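4.3 Comparing two grippers on the table task

Before you start, read section 4.1 and check that both arms are in the home position. The Pidar controller must show firmware 594 or later.

1. Choose the gripper profile for each arm in the Nurnitz menu. Do not use the same profile for both arms.
2. Set the closing force to level 2. For soft items, begin lower.
3. Place the items on the mat. Keep the lamp on during the whole test.
4. Press Start and let the arm do 5 grasps with each item.

Caution: Keep your hands away from the table while an arm is moving. The stop button must stay in reach of the operator.
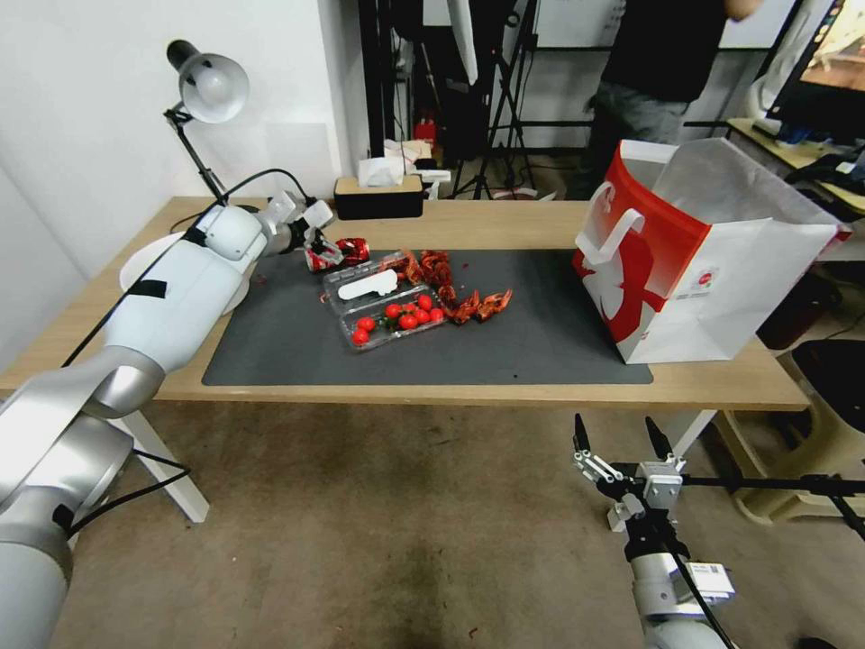 5. After each grasp, write the result in the log: held, slipped or dropped. If the item changed its shape, write this also.
6. Open the gripper with the Release key. Never pull the item out by hand.

Note: Thin cans need less force than the default value. If a can is crushed, the grasp counts as held, but please mark it with "C".

7. Save the log before you change the profile, otherwise the values are lost.

For questions about the log format, write to Mirta Barrientos at Flurncombe.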